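4.2 Gripper setup in the simulated cell

Cell runs in Gurico, two arms, parallel grippers, one fixed config for all 3,362 episodes. Contact settings were the main trouble. With default finger friction the rope slid out of the jaws on lift, so we raised it and set the solver to 200 iterations. Slower but stable. After every 246 episodes the finger joints are re-zeroed, otherwise the closed gap drifts and thin objects get missed (see Sec. 3). Woo-jin Gil's script does this automaticaly. Wrist camera offset was re-checked by hand in January, 7 configs compared, only one kept. Mug and box collision meshes left as is.
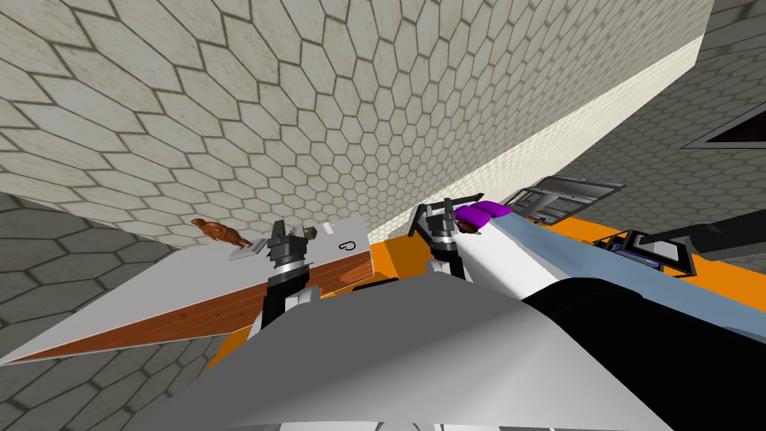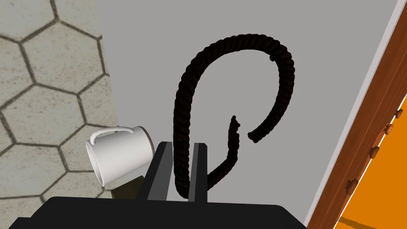
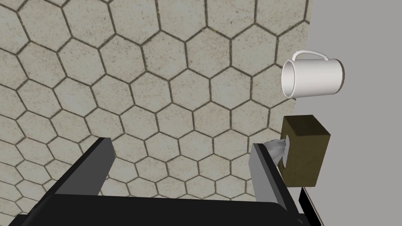
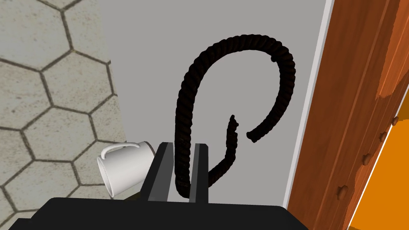 Figure 6. Simulated cell. First: both arms. Second and fourth: rope held between the fingers. Third: fingers open, nothing in the jaws.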